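Right, a thread about Ludwood, because the racecourse shuts for good in December and the only thing anyone has written about it is a planning notice.

Ludwood is a point-to-point course. If you've never been to one: amateur jockeys, steeplechase fences, a field that belongs to a farmer the rest of the year, and a queue for bacon rolls longer than most of the races.

The first meeting was put on by the local hunt after a bet between two landowners over whose horse could get to Naylor church and back. Both horses went home without their riders. They called it a draw and made it annual.

The early course had no rails and no map. You were shown the church tower and told to keep it in front of you. One winner is in the records with "objection, went through Grudberg's orchard". Objection overruled, as Grudberg was the judge and had backed him.

They settled on a proper oval eventually, left-handed, three miles for most races, with a downhill run to the sixth fence that has been putting people on their backsides ever since. The guidebooks call it "testing". The jockeys have another word.

My first time there I was 6. My grandad gave me a coin and told me to choose with my head. I chose a grey called Skedov on the grounds that he was looking at me. He won at 100 to 1 and I've been losing it back ever since.

People ask how you say Skedov. The commentator said it three different ways in one race and the owner said he'd never been sure himself.

Skedov ran at Ludwood 31 times, by the way. He won 2 of them. He has a bar named after him, in a tent, and I think that's a fair reward for the effort.

Pauline Entwistle rode in the ladies' race there for years and holds the course record for it. I asked her what the secret was. "A horse that wanted his tea," she said. The horsebox park is just past the winning post and he could see it from the last bend.

She also told me the ladies' race used to be run last, after the bar had been open all afternoon, and it was only moved up the card when a lady won the men's one. Make of that what you like.

Onyekachi Osagie has been clerk of the course for the past while and is the reason the ground has been any good at all. He walks the lot at five in the morning with a stick. He won't tell you what he's poking for. The going report comes out as "good to soft" and you're expected to be grateful.

The land's been sold and the new people want it for something with lodges. They say they'll "honour the racing heritage", so I expect one of the lodges will be called The Paddock.

Some of the fixtures are moving to Naylor, where the course is flatter and the parking is better and you can see every fence from the stand. Everybody says it's a lovely track. I've been twice and I couldn't tell you a thing that happened.

If you've got old racecards from Ludwood, please send me scans. I'm missing nearly all the early ones, and the ones I do have are mostly my grandad's, with rude remarks about the jockeys in pencil. I'm keeping the remarks.

Last meeting is in December, first race at noon. Bring wellies and cash. The card machine in the Skedov bar has never once finished a race either. 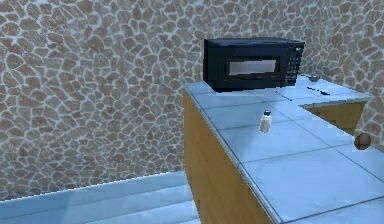 Stone wall, black microwave.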